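Elbridge Author Hour
Minutes of the October planning meeting
Held in the back room at the Torres Street branch, starting at 6:30 p.m.

Present: Carolina Matos (chair and host), the sound editor, the two guest bookers, the branch librarian.
Apologies: the web editor, who sent notes by email.

1. Minutes of the last meeting
Approved with one correction. The recording of the sleep interview was held over, not dropped. It will air in the spring.

2. Spring season on memory and mood
Carolina went through the list of books. Five titles are confirmed with their authors, and two more are waiting on replies from publishers. The bookers would like the season to open with the memoir on stage fright and leave the longer book on grief until listeners have settled in. The librarian asked whether the grief book was too close to last year's episode on widowhood. Carolina has read both and thinks they are different enough. Agreed to keep it, and to put it in the middle of the run.

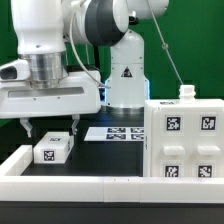
Content notes on the episode pages were discussed next. Listeners have asked for a clear mark beside any interview that deals with suicide or self-harm. The web editor's notes proposed a line of italic text, which most people felt would be missed on a phone. The sound editor preferred a symbol, something like the small black-and-yellow triangle on the white column under the robot arm, with the note itself in ordinary type next to it. The librarian was concerned that a hazard sign would put people off books that are not frightening at all. Agreed to try the triangle in a softer color and ask for opinions before the season starts.

3. Copies for the reading groups
Deltmont Books has offered 200 paperbacks of the stage fright memoir at cost. The bookers think the groups can use all of them if the Cusetden branch takes a share. Carolina will write to Cusetden. Large print is still a problem - only one of the confirmed titles has an edition, and it is out of stock.

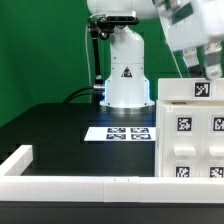 Photo: Elbridge Author Hour

4. Live recording
The first interview of the season will be recorded in front of an audience. The hall at Cusetden seats around 200 and is free on the evening we want. The sound editor would like the questions taken on cards, as the roving microphone picked up too much coughing last time. There was some disagreement. One booker said that cards make people cautious and that the best exchange last season came from a man who had not planned to speak.
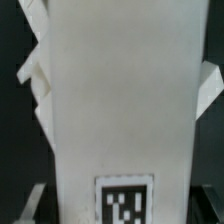 Carolina suggested using cards for the first half and opening the floor after the break. Agreed. The author's publicist will be told about this in advance, and the host may decline any question about the author's family.

5. Other business
The transcript of the exuberant composer interview still has the wrong surname for the translator. Web editor to fix.
The librarian asked that borrowed review copies be returned with the slips inside.

Actions
Carolina: letter to Cusetden on copies and the hall booking.
Bookers: chase the outstanding publisher replies; ask again about large print.
Web editor: draft of the triangle mark; transcript correction.
Sound editor: question cards.

Meeting closed at 8:10 p.m. The next meeting will be in the same room.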